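Moura metal rod set, reviewed after a month on the bench

I bought the Moura rod set in May to replace a drawer full of odd lengths I'd been saving for years (you know the drawer), and I'm so glad I did! It's a box of plain and stepped metal rods for small fixtures, jigs and brackets, and mine cost 80 dollars with shipping.

The stepped ones are what won me over. There's a collar partway along, so you push the rod into a bracket and it stops where you want it to, every time. My old Plakton rods had no shoulder at all and I was forever measuring, marking and nudging. I put together a small drying rack one Monday evening with these and hardly touched the ruler.

The finish is a dull, dark gray, and I like it a lot more than bright chrome. It doesn't glare under the bench lamp and it hides fingerprints. Mine came lightly oiled, so wipe them down before they go anywhere near fabric or paper.

A couple of gripes. The lid on the box is flimsy and popped open the first time I carried it upstairs. The size chart is printed so small that Skye Cairns, who shares the workshop with me, copied it out by hand and taped it to the wall. And one rod had a burr on the end - two minutes with 400 grit paper and it was fine.

Would I buy it again? Yes, and I've already ordered 25 more of the short stepped ones, which Moura sells loose. 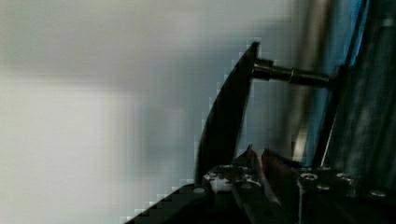 The long ones I'd still get as a set, as they work out cheaper that way and you'll want the plain rods sooner or later.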